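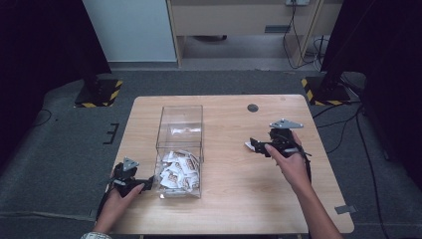
Small wrapped packets in a clear acrylic box on a light wooden tabletop.

Modise Introduces Clear Refill Box for Sugar, Tea and Condiment Packets

COSVILLE, March 14, 2021 - Modise, a supplier of serving and storage goods for break rooms, cafes and small hotels, today announced the Proslow box, an open-topped clear container for single-serve packets. The box goes on sale this week through the company's web store and through its regular trade accounts.

The Proslow box is meant for the counter or table where people help themselves to sugar, sweetener, salt, creamer or tea. It has four clear walls, a flat base and no lid. Packets go in from the top and come out the same way. The walls are tall enough to keep a heap of packets from spilling over when someone reaches in, and staff can see from across the room when the box is getting low.

Modise began work on the box in December after asking its trade customers how they store packets now. The company received replies from 211 customers. The most common answers were a cereal bowl, a drinking glass and the cardboard carton the packets were shipped in. Many customers said that packets stored in a carton were often forgotten until the carton was empty. Others said that bowls were too shallow and had to be filled several times a day.

"Our customers told us they wanted something plain that they could see into and wipe down," the company said in a statement. "They did not ask for compartments or a dispenser. Several of them had bought dispensers in the past and stopped using them when the packets jammed."

Trials took place at 8 sites in and near Cosville, including two office kitchens, a hotel breakfast room and a garden center cafe. Each site used the box in its normal place for 15 days and kept a short log of when it was filled and cleaned. Two changes were made as a result. The corners inside the box were rounded slightly so that crumbs and loose sugar can be wiped out with a cloth, and the base was made a little heavier so that the box stays in place when packets are taken from it with one hand.

Test sites were also asked whether they would rather have the packets stand in rows. Most had tried this at the start and then gone back to a loose pile, which takes less time to fill. The final box can be used either way. Standard sugar packets stand upright along the longer wall, and longer stick packets can be laid flat.

Care and use

The Proslow box should be washed by hand in warm water with a mild dish soap and dried with a soft cloth. Glass cleaners that contain ammonia can cloud acrylic and should not be used. The box is not suited to dishwashers, microwaves or use near a stove. It is sold for wrapped items only and should not hold loose food.

Modise suggests taking out the older packets before adding new ones and putting them back on top. Sites with heavy traffic may want to keep a second box filled in a cupboard and swap the two.

Also new: Pisteritz tray

Alongside the box, Modise is releasing the Pisteritz tray, a low tray with a raised edge that holds two Proslow boxes side by side. The tray comes in natural wood and in white. It is sold separately, and the boxes can be used without it. Customers who order boxes and trays together will receive them in one shipment.

Availability and ordering

The Proslow box is available now in one size. It can be ordered singly or in cases of 8. Trade customers with an existing account will find the box and the tray in the spring price list, under counter storage. New customers can open an account through the Modise web store or by calling the sales office during business hours.

Boxes ordered singly ship from the Cosville warehouse in a recycled cardboard sleeve. Cases are packed with paper dividers between the boxes - customers are asked to check for scratches before throwing the packing away and to report any damage with the order number.

A lid has been requested by some of the test sites and is being looked at for a later date. No release date has been set. Any lid offered will fit boxes that have already been sold.

About Modise

Modise supplies storage and serving goods to offices, cafes, hotels and schools. Its range includes cup racks, cutlery bins, napkin holders and counter trays. The company designs its own products and runs its warehouse and sales office in Cosville.

Media contact

Modise Press Office, Cosville
Product samples and price lists are available to trade publications on request.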